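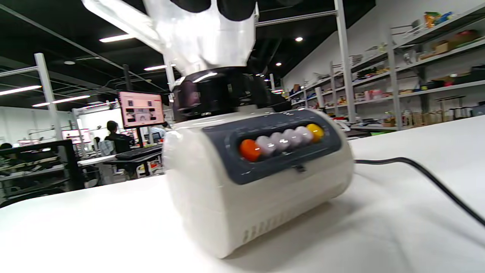 Why does dosa batter sometimes fail to rise in a British kitchen?
Usually the room is too cold for the time allowed. A recipe that says "leave overnight" was written for a warm night, and a kitchen in March does not provide one.

Thread on rice and urad dal batter follows. Quantities are by weight throughout. Cups are useless for this, as whole urad and split urad pack differently.

Base recipe. 100 g skinned whole urad dal, 300 g idli rice, half a teaspoon of fenugreek seed, fine salt. That is a ratio of 3 parts rice to one part urad. Ratios of four to one are common too and give a crisper, less spongy dosa. I use the lower one as the same batter then does for idli on the first day.

Rice. Parboiled idli rice is the default. I buy the Mekis one in the large sack from Gulyás in Clirotbridge. Basmati makes a brittle dosa with poor colour. Ordinary long grain works but the batter separates more quickly in the fridge. Pudding rice is too sticky and tears on the pan.

Urad. Whole and skinned, not split, if there is a choice. Old dal is the second most common cause of a flat batter. It soaks up less water and grinds to something like wet sand. If the packet has been open since last spring, use it in a dal and buy another.

A quick test for dal: weigh it dry, soak it for five hours, drain it well, weigh it again. My last 100 g came out at 253 g. The previous bag, which was old, fell well short of that and produced a heavy batter. I now write the soaked weight on the bag in pencil.

Soak the urad and fenugreek together in one bowl and the rice in another. They grind differently and should never share a bowl. Rinse first, until the water is nearly clear, then do not rinse again. Keep the urad soaking water in the fridge and use it cold for grinding. 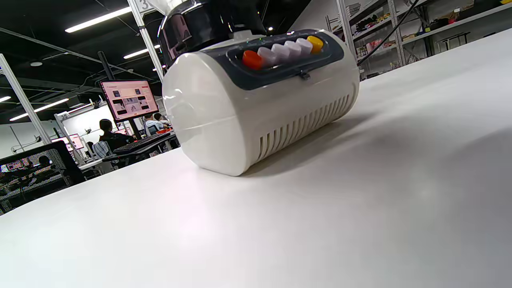 Grinding is where most of the volume comes from. Urad goes first, with cold water added a little at a time, until it is pale and fluffy and a small blob dropped into a bowl of water floats. Heat is the thing to avoid. A wet grinder stays cool. A blender does not, so run it in short bursts and feel the jug between them. Batter also gets everywhere, and once dry it sets like filler, so wipe the motor housing as you go, in particular any narrow vent slots like the ones running round the end of that white body. Use a damp cloth with the plug out. A dry pastry brush gets into the slots afterwards.

Rice goes second and stays slightly coarse. Rub it between finger and thumb: it should feel like fine semolina. If it is completely smooth the dosa will be flat and leathery. If it is gritty enough to crunch, the rice needed longer in water.

Water. This is the figure recipes leave out. From the dry weights above, my finished batter comes to 1225 g in the bowl, salt included. That is for dosa. For idli I hold some of the water back and thin the remainder the next day. Weigh the empty bowl first and write it down, otherwise the total means nothing.

Mix the two by hand, with a clean hand, for a full minute. There is a belief that the hand supplies the microbes. The dal and the rice carry plenty of their own. What the hand does well is find lumps and mix from the bottom without knocking out the air.

Salt before or after fermentation? Before, in a warm room, as it slows things a little and protects against sourness. After, in a cold one. In this house that means after until May or so.

Container. Tall, straight-sided, no more than half full. A rubber band round the outside at the starting level is the only instrument required. Lid resting on, never clamped. A tray underneath. I have cleaned a cupboard floor in Kirkum at six in the morning and do not recommend it.

Where to put it. Oven with only the light on works in most ovens, but check with a thermometer first, as some lights do very little and some do too much. Airing cupboard is good if there is still a tank in it. On top of the boiler is too uneven. On a radiator is a bad idea: the bottom cooks while the top stays cold.

Target is high twenties Celsius. Below twenty it will still go, given a day or more, but it sours before it rises. Above the mid thirties it smells wrong and the texture goes slack.

How to tell it is ready. Level well above the rubber band, a slightly domed top, bubbles visible through the side, a smell that is sour and clean. If the dome has sunk in the middle it has gone over. Still fine for dosa, poor for idli.

If there is no rise after the expected time, wait. Do not add bicarbonate of soda yet. Move it somewhere warmer and look again in four hours. Yeast is sometimes suggested. It gives bubbles and a taste of bread, and I would sooner eat the bread.

Once ready, it goes in the fridge unstirred. Take out what is needed, thin it in a separate bowl and leave the rest alone. Day one for idli, days two and three for dosa, after that uttapam with plenty of onion and green chilli to cover the sourness.

Pan temperature. Flick water on it. If the drops sit and hiss, too cool. If they skate and vanish, too hot for spreading. Wipe with a cut onion dipped in oil, or a damp cloth, to bring it down. Pour in the middle, spread outwards in a spiral with the flat base of the ladle and light pressure. If the batter follows the ladle and balls up, the pan is too hot. People nearly always turn it up at this point.

Oil goes round the edge and a little on top once the surface looks dull. Cast iron gives the better colour. Non-stick is easier to release but hard to spread on when oiled, so oil afterwards only.

Pale dosas. Usually one of three causes: under-fermented batter, basmati, or a pan that has not recovered between rounds. A teaspoon of chana dal soaked with the urad helps the colour. Some add a pinch of sugar, which does the same job but catches quickly.

Poha. A small handful of flattened rice, soaked ten minutes and ground with the rice, gives a softer idli. It does little for dosa and I leave it out.

On hard water, as two replies have already raised it. The water in Clirotbridge furs a kettle in a fortnight and my batter rises in it perfectly well. I have tried filtered water next to tap and could not see a difference against the rubber band. Temperature mattered far more in both jars.

Next batch goes in tonight, with the four to one ratio and the same sack of rice. I will add the soaked weight and the final level to this thread when I have them.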